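Cisix simulation cell, mobile robot with arm and parallel gripper
Inspection checklist before release to users
Inspector: Margit Oláh
Date: 14/09/2025

1. Model loads without warnings. OK
Comment: Two old warnings about the joint names are gone after the repair in March.

2. Arm goes to home position and stays there. OK
Comment: I let it stand for 100 seconds of simulated time. No drift in the log.

3. Gripper geometry, fingers and palm. OK
Comment: Please look at the finger faces from the wrist view and not only from the outside. The last version had one finger mesh turned the wrong way, and it was visible only from behind the palm.

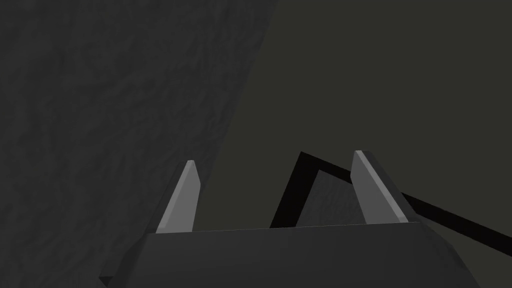

Item 3. Wrist view, both fingers apart, square object with black rim behind them.

4. Finger travel is equal on both sides. OK with remark
Comment: The values are equal in the log, but the right finger reports one step later. I do not know if this is from the controller or from the recorder.

5. Collision shapes agree with the visible shapes. NOT OK
Comment: The collision shape of the body is made from 3,627 triangles, but the file from Sudard says 2,755. Someone has exported it again and did not write it down. The cell must not be released until we know which file is correct.

6. Gripper opens on command when the base is near furniture. OK
Comment: Tested in the living room scene. I recommend to keep this room for the test - it has more edges than the empty hall, with the slatted cabinet and the wooden floor.

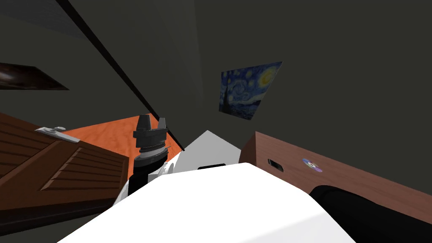 Gilles Pruvost: For item 5, the higher number is mine. I exported again after the wrist ring was corrected and I forgot the change note. Please use the new file, I will add the note today.

7. Emergency stop halts arm and base together. OK
Comment: Repeated with the base moving and with the base standing.

8. Log file is complete and can be opened. OK
Comment: Run 101 was used for this check.

Result: not released. Item 5 to be inspected again when the change note is in the folder. Item 4 goes to Hajar Mansour.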